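Call for participants: bathroom tidying sessions at Hollis

Nekovton is looking for people who will come to our rooms in Hollis and do ordinary bathroom tidying, with pay. You put small things where they belong on a washbasin counter, you take them away again, you open and close the cabinet, and after that you start from the beginning. We need 26 participants for the spring round. No experience in cleaning work is asked.

What you will do

A session takes one morning or one afternoon. In the first part you work at the cabinet. We ask you to look well at how it is made before you begin, because many people pull the doors too hard and the hinges suffer from it. Please reach in slowly and keep your sleeves away from what hangs inside.

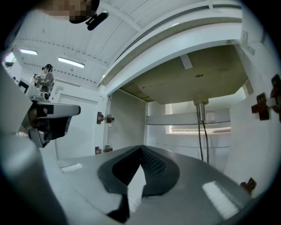

After the cabinet part there is a pause with tea or coffee, and then we continue at the washbasin. The session leader reads a short list to you, for example "put the toothbrush in the cup" or "move the bottle to the other corner", and you do it in your own way. We do not teach a correct way of tidying. If you are a person who always puts the soap on the left side, then put it on the left side. Left-handed people are very welcome, we had too few of them in March.

The things are small and light. Some are household articles and some are toys, as you would find them in a bathroom of a family. The work is repeated many times, and we want to be clear about this point: some people find it restful and other people find it boring after one hour. If you become bored, tell the leader and you can change to a different list.

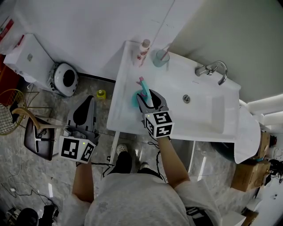
At the washbasin, with the cup and toothbrush in the back corner.

Who can take part

You must be 18 years or older and able to stand for 40 minutes at a time. You bend forward over the counter during a big part of the session, so if you have back problems please write this to us before you apply, and we will look together if it is possible. You should understand spoken instructions in English, but your English does not have to be perfect. Mine is also not perfect.

Please wear closed shoes with a flat sole and a top that is comfortable when you stretch your arms. Rings and bracelets should stay at home, or in the locker. Lockers are free, bring a coin which you get back.

Payment and times

You receive $183 for one complete session. The money is sent to your bank account within 17 days after the session. A participant who completes two sessions receives $300 more for the second one instead of the normal amount, but places for a second session are limited and we decide them after the first is finished. Travel costs inside Hollis are not paid separately.

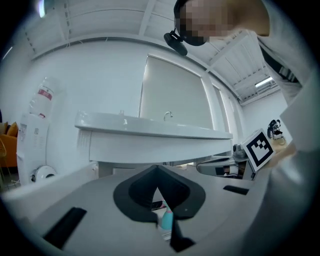

Do I have to clean the washbasin and the floor also?
Only the counter. You wipe it one time at the end of your session with the cloth that we give you, and the floor is done by the building.

How to apply

Write a short message to Sheena Purves at the Nekovton office, or leave it at the front desk on the ground floor. Please give your name, a telephone number, your shoe size (for the overshoes on rainy days), which hand you write with, and if you prefer morning or afternoon. A curriculum vitae is not needed. We must have your message by 26th April.

Everyone who writes will get an answer, also the people for whom we have no place. When you come by bus, go out at Plurkodwood and walk back past the pharmacy. The entrance is on the side of the building, and the bell says Jukar, the name of the former tenant.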